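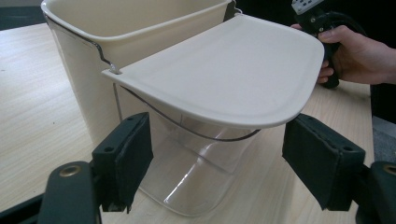 Clear container with the cream bucket behind it, on the pale wood table.

I have been buying storage containers for longer than I care to admit, and most of them have ended up in the garage with mismatched lids. So when Trekwood brought out their clear pantry set I held off for a good long while, and only gave in when the shop in Clammont marked it down in March. I've been using it every day for 14 weeks now and I'm ready to say something nice about it!

The first thing I noticed is how easy they are to wash. Rounded corners sound like such a small thing, but if you have ever tried to dig old brown sugar out of a square corner with a butter knife, you'll know why I was pleased. A soft sponge goes right around and you're done. I do mine by hand in the evening – the booklet allows the top rack of the dishwasher, but I've had plastic go cloudy on me before and I'd like these to stay clear.

The lids are good, though they were stiff for the first couple of weeks, and my wrists are not what they were. They loosened up nicely after that. Flour keeps well, oats keep well, and crackers were still crisp after nine days, which in a Fevville summer is saying quite a lot (our kitchen gets so sticky that the salt clumps).

Now for the grumbles. The two smallest sizes don't stack on the bigger ones, so you lose a bit of shelf. The labels in the box peel off the minute they get damp, and I switched to masking tape. And I do wish they sold spare lids, as the Jääskeläinen jars I had before this did. Those were lovely jars, but heavy, and I dropped 2 of them in one winter.

If you bake a lot, go straight for the large size. It takes a whole bag of flour with room left for the scoop, and I've gone back and ordered two more. For coffee I still like a tin, but that's just habit on my part.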